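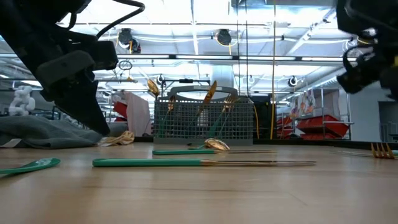
Two grippers and the cutlery basket at the Ernarberg hall, Wednesday afternoon

464 views · 12 shares · 9 comments

I finally got to Ernarberg! Kianoush Shokri had been telling me to come since last August, and I kept putting it off because the train means a change in Rinatwood and a long wait on a cold platform. Well, I should have gone sooner.

The hall is big and bright, with cable reels hanging from the ceiling and posters over the storage bins, and it feels like a workshop where people enjoy being at work. Azadeh Rezaei runs the gripper comparison and gave us 40 minutes that stretched well past an hour (my fault, I kept asking things). The task is flatware into a gray mesh basket. Gold blades, teal-green handles, shiny spoons, all of it chosen to be annoying. A spoon bowl throws the ceiling lights straight back at a camera, and a knife lying flat on a table gives a fingertip almost nothing to get under.

They are testing 2 sets of fingertips, one from Drudau and one from Kadrić. The Drudau set is narrow and stiff and I loved it on the forks — it comes down on the handle, closes, done. The Kadrić set is softer and wider. It was slower on everything we watched, but it held a knife level all the way to the basket, where the Drudau let the blade droop twice and caught the rim. Azadeh wants 1,000 picks on each before she'll name a favorite. I'd take the Kadrić today, and Kianoush argued with me about it the whole way to the cafeteria.

We also got to drive the arms ourselves! I managed one spoon and then pushed the next one clear across the table. The lag is small, but your hands notice it right away, and judging height over a pale wood surface is harder than I expected.

If you go, ask to see the cloth folding too. We ran out of time for it, so I'm already looking at trains for another visit.

Share this post · 9 comments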